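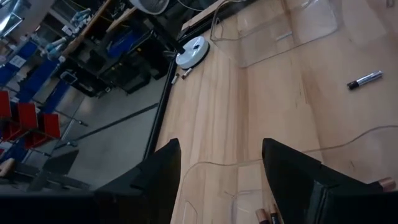 Step 1. Confirm the wrist view before loading the planner

5 min read

This page explains how to set up the battery handling routine in Relto, the task planner used at the Gesanano laboratory. It assumes that the Longo driver package is installed and that both arms have been homed.

Open the wrist stream and check that both fingertips are visible at the bottom of the view. The perception node uses them as a fixed reference. If either tip is missing, repeat the mount calibration and do not continue.

Clear plastic requires particular care. A transparent tray or cover on light wood returns very little depth data, and the default segmentation model will often merge it with the table. Set the surface mode to "transparent" in the perception file and draw a keep-out region by hand over each such part. Cables that cross the table should be given a keep-out region as well.

Step 2. Set the detection limits

Copper-topped cells are detected by color first and by shape second. Daylight from a window changes the color reading during the day, so exposure must be locked. Set the exposure value to 133 and the minimum confidence to 28. Batteries partly hidden behind a finger will be reported as "partial." The planner does not select a partial target until a second view has been taken.

Save the file and restart the node. Changes made while the node is running are ignored without warning.

Step 3. Assign the roles of the two arms

In the Relto role table, mark one arm as "hold" and the other as "observe." The holding arm grips the large battery upright between its two fingers, and the observing arm supplies the wrist view used to correct the tilt. Both roles must be assigned before a plan is requested. Small batteries standing on the table near the grip point are to be entered as obstacles, even when they are later targets in the same plan.

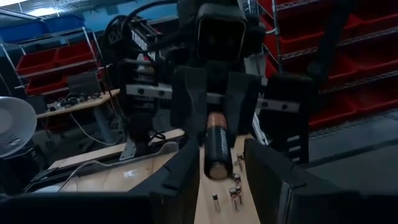

Step 4. Check the plan and run it

Request a plan and review it in the Mondness viewer. The path of each arm is drawn separately. Confirm that the two paths do not cross below the height limit, which is set to 155 in the shared configuration. For the first run, reduce the speed setting to 5.

If the viewer reports a stale transform, stop both arms and reload the calibration file. Questions about the planner should be sent to Rodrigo Requena, and questions about perception settings to Gianni Greco.

Last revised 3/13/25

28 shares | 5 comments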